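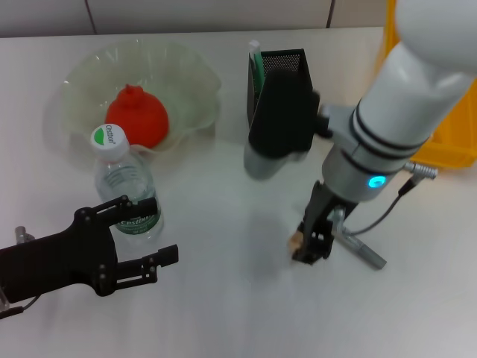
How long does an opened bottle of water stay good at room temperature?

Two or three days if you drink straight from it, longer if you only pour. Keep it capped and out of the sun.

skorar22
Three days is generous. I finish mine the same day or it goes on the plants. After a night on the nightstand it tastes flat.

Jovita Chávez
Flat taste is just the water picking up air. It doesn't mean it's bad. I've had two-day-old water all my life.

nadar_hiker
Depends on heat. A bottle left in my car in September smelled like plastic by 4 pm. I wouldn't drink that one even sealed.

skorar22
Jovita, if you drink from the bottle, you're putting mouth bacteria in it. Pouring is different.

Jovita Chávez
Sure, your own bacteria. I wouldn't share it. I still don't see the need to dump it the same night.

Tibor Kelemen
We keep up to 221 bottles in the storeroom at the Birgate office. Sealed ones go by the date on the case. Opened ones go in the fridge with a name on them, and whatever is left gets poured out after two days.

nadar_hiker
Does the fridge make a difference for the taste?

Tibor Kelemen
Yes, as long as the cap is on tight. Otherwise it picks up onion.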